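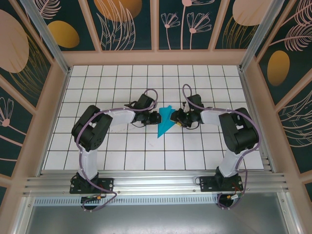
Ronaldo Toledo wrote to us that he'd folded the same sheet of Skanasine 17 times along one line before he saw any whitening, and he was trying to wreck it!

We love that kind of mail. Skanasine is our craft sheet for lampshades, boxes and model making, and it's the one we reach for at home too. It scores with a dull knife, takes ordinary white glue and holds a curve without a fight - even a tight one. Wipe it with a damp cloth, but keep it away from acetone.

**Sheet:** 351 x 479 mm
**Pack:** 17 sheets, one color per pack
**Finish:** matte on both sides
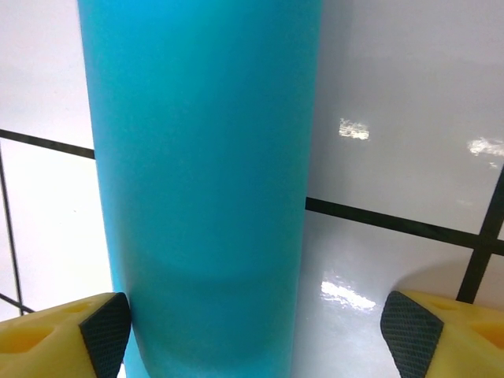 Does the Grolla cutter go through it in one pass? asked a reader in October. Yes, with a fresh blade and light pressure. Older blades need two, and the second pass tends to wander (use a steel ruler).

Bulk boxes of 200 sheets come flat, with card between the layers.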